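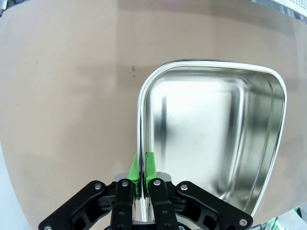

Dakangate open day: who else went?

Filed under: Robotics > Shows and Visits
5 replies | 104 views

bandwood_bill
Went in February. Queued for up to 300 yards, or so my knees reported, to see an arm get hold of a steel tray by the rim. My wife has been doing this for years without an open day.

Kovik
You've missed the point, Bill. Shiny metal is a pig for cameras. All those reflections, and it still has to find a thin edge. I'd have paid to get in.

bandwood_bill
It was free and I still want some of it back.

lunde77
With Kovik on this. The green finger pads were what I went for. Does anyone know what they're made of? I asked and got a leaflet.

tinsnips
Holding an empty tray by one corner proves very little. Put 3 pints of soup in it and I'll clap.

Kovik
Nobody carries soup by one corner, tinsnips.

tinsnips
You haven't been to our canteen.

lunde77
Still after an answer on the pads. The leaflet is mostly about parking.

bandwood_bill
Mine had a biscuit voucher in it. Stall was shut by 3.

Like (5) | Share (3)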